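Siu-ming Tsao keeps the pattern books in a plan chest by the door, and she pulls out the bottom drawer before she has sat down. Inside are 32 rolls' worth of samples from McIver, a wallpaper maker that closed when she was still at school. She bought them from the owner's nephew for 100 pounds and drove home with the windows open.

"They smelled of paste and mice," she says. "I didn't care. I'd been looking for the fern one for years."

Tsao has run Garaditz, her small pattern studio, for 16 years. Before that she was a colourist at Britix, where her job was to take one design and make it work in six different colourways. She says most people underrate how much of the job is grey.

"You pick a grey for the background and everything else has to live with it. If it leans green, your pinks go muddy. I used to do a whole week on one grey and then the sales side would ask for beige."

Botanical patterns are what she sells most of. She puts this down to the fact that people find them easy to agree on. Couples who can't settle on a plain colour will often both say yes to leaves. Birch trees did well for a long time and she expected them to drop away, but the orders have kept coming.

"I thought I was sick of birches. Then in March a woman rang wanting them for a downstairs loo, and I drew a new set that evening and quite liked them."

She draws everything by hand first, in pencil and then gouache, and scans it at the end. The repeat is worked out on tracing paper taped to the window. It is slow, and she has tried doing it all on screen. "I got faster and the drawings got worse. The stems all bent the same way."

Her printing is done by Burko, a firm on the same estate, on a machine that takes short runs. That suits her, as many of her customers want a single room's worth. She goes over at eight in the morning when a new design is being proofed and stands by the machine until the colour is right. They no longer offer her a chair.

Asked what she would tell someone papering a room for the first time, she thinks for a while. Buy an extra roll, she says, and check that the batch numbers match. Hang the first length against a plumb line and ignore the door frame. Leave big flowers out of a room with a lot of corners unless you enjoy matching.

Her own flat is painted white. She has lived there for six years and says she will get round to it. The fern paper is still in the drawer.

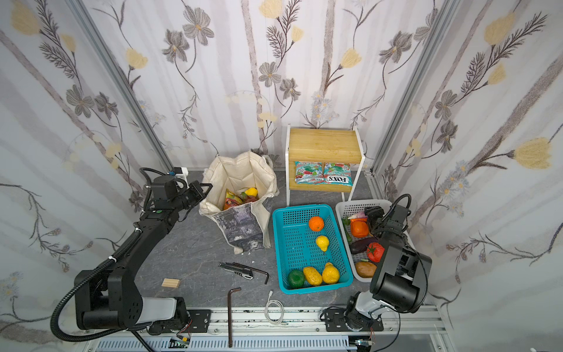 Flowers, ferns and birch-like stripes in a grey and dusty-purple botanical pattern.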